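## 5. Fitting the cabinet

The Komley cabinet was the last piece of our storage project. We wanted a low unit for a shared student room, with a curved door and an open compartment behind it. The carcass was assembled in July from leftover panels supplied by Plurnisik.

The first door was hung 2 mm too low and caught on the front edge. We took it off, filled the old screw holes and left the filler for 30 minutes before drilling again. It would have been quicker to clamp the door in place and mark the holes from the inside, as our drawing said.

The handle caused the most discussion. Vikirum, the earlier design, had a recessed grip, and two of the six people who tried it could not find it with the door shut. We changed to a metal handle on brackets. It sticks out more than we would like, but all six found it at once.

Still to do:

- sand the inner edges
- replace the temporary screws
- write the assembly sheet 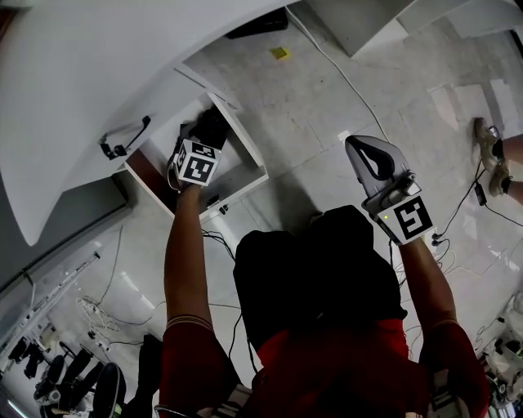 **Banafsheh Talebi**
Student, furniture and interiors project

The black handle is fixed near the lower edge of the curved door, and the back panel inside the compartment was left brown. We had planned to paint it white to match the outside. Paint is on the list for the next unit, Safavi, which uses the same door.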